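# Skeltumano Rooms: simulated household episodes for two-arm learning

Skeltumano Rooms is a collection kit for teams who teach a robot from examples and do not have a spare apartment to do it in. You receive the simulator build, the rooms, the task sheets and a recorder. Your operators drive the two arms from a desk, and each try is saved as one episode.

The kit is made by Limetti. The current release is dated September 16, 2023.

## What is in the package

- 40 task sheets, each with a start condition, an end condition and a time limit
- 558 objects with mass and friction already set
- 1347 checked episodes, ready for a first training run
- The recorder, with a replay window and a simple labeling page
- A license for one site, any number of operators

The base episodes cover lifting, carrying, placing, opening and tidying. The large flat objects have their own group, named Cillarero. It contains framed posters, trays, boards and a folding screen. We made it a separate group because customers asked for it most often, and because a flat object hides a lot from the cameras when it is turned on its edge.

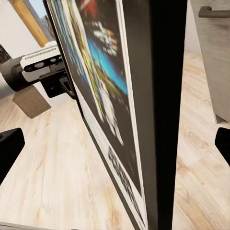

*Cillarero group: framed poster between the fingers, second arm on the far side. Simulator render.*

In such episodes we recommend to record all camera streams, also the ones that look useless at the moment. The view can change very much between one second and the next. A policy that has learned only from clean side views has difficulty when the frame stands between the camera and the room. Motion blur is switched on by default. You can switch it off in the recorder settings, but then please note it in the episode label, so that the two kinds are not mixed by mistake.

## What one episode contains

Every episode is one folder. Inside are the camera streams, the joint positions and finger openings for both arms, the object poses, and a short text file with the task name and the operator's remark. All streams use the same clock. The object poses are kept in a separate file, so you can train without them if your real robot will not have this information.

Failed tries are saved too. They get the label "failed" and the operator chooses a reason from a list: dropped, blocked, wrong object, out of time, other. Please do not delete them.

Moments without any object in the hand are also part of the data. The arm travels, looks at the floor, comes back.

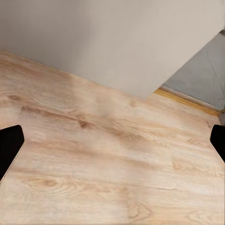

Many teams cut these parts away to save space, and we did this ourselves in the first version. We stopped it. After the cutting, our test policy did not know what to do when it had nothing between its fingers, and it closed them in the air again and again. Now the recorder keeps the full length, and it only marks the idle parts so that you can give them less weight in training.

## Changing the rooms

Floor, wall and furniture finishes can be changed from one settings file. Light can be changed per episode. The tool for this is called Tuhiwai and it is included. It replays an existing episode with new surfaces and writes a new folder beside the old one, with the same arm motion. It does not change the weight or the size of objects. For that you must record again.

## Requirements

One computer with a recent graphics card, 500 GB of free disk space, and two hand controllers. The controllers are not included. Linux only at this time. A Windows version of the replay window is planned for October, but the recorder will stay on Linux.

## Orders and questions

Please write to Lindsay Halliday at the Limetti sales desk. Tell us which robot you use and which fingers are mounted on it, and we will check if a matching model is already in the kit. If it is not, we can prepare one from your drawings, and this work is quoted separately.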